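Mushi carnival drum hire - the Kenstead set

I've been hiring out this set of drums to carnival groups for a good few seasons now, and I still get asked the same questions on the phone, so I've finally put the answers on one page. It's a set of 18 drums for walking processions, street parades and festival days, and it comes with harnesses, beaters and two rolling cases (the big ones with the chunky wheels, thank goodness).

The Kenstead set was put together for the carnival there by Apostolos Gkikas, who wanted something that beginners could carry for a whole afternoon without moaning about their shoulders. They did moan a bit the first year, so we changed the harnesses! The new ones have a wider strap across the back and you can let them out over a thick coat, which you'll want if your parade is in November like ours. 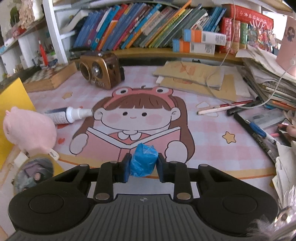 PERCUSSION > PROCESSION SETS

You get deep bass drums, a row of mid-sized ones and a handful of little high drums that the children always fight over. The big ones are lovely and loud - stand a street away and you'll still feel them. If your route goes through a narrow old town I'd put those at the back of the group, otherwise the dancers can't hear their own whistle.

Heads are synthetic, so a shower won't ruin them. A proper downpour is another matter and I do ask you to get the covers on. Jeptoo Rweyemamu took the set out for the Nallora street festival with over 2,000 people along the route, and it drizzled from start to finish, and every drum came home sounding fine.

Hire runs for 4 days as standard, so you can collect before the weekend and have a rehearsal first. Please do have the rehearsal. Playing while you walk is a different thing from playing in a hall, and going downhill is harder than going up (I don't know why, but everyone says so). If your festival gets moved, ring me as soon as you hear and I'll shift the booking across to the new day if the set is free. I don't charge for that.

You'll need a van, or two estate cars with the seats down. Kheri Mfaume can deliver if you're close enough, but he gets booked up early in carnival season - ask when you ring and I'll see what he's got on. Spare beaters are in the side pocket of the smaller case. Drum keys live there too, and I'd be ever so grateful if they came back.

We don't do costumes or floats, sorry. I can lend you the whistle, though, and a couple of hi-vis tabards for your stewards.

Print this page | E-mail to a friend
Shares: 18 | Comments: 2
© Mushi Carnival Hire, Kenstead | Contact us | Back to top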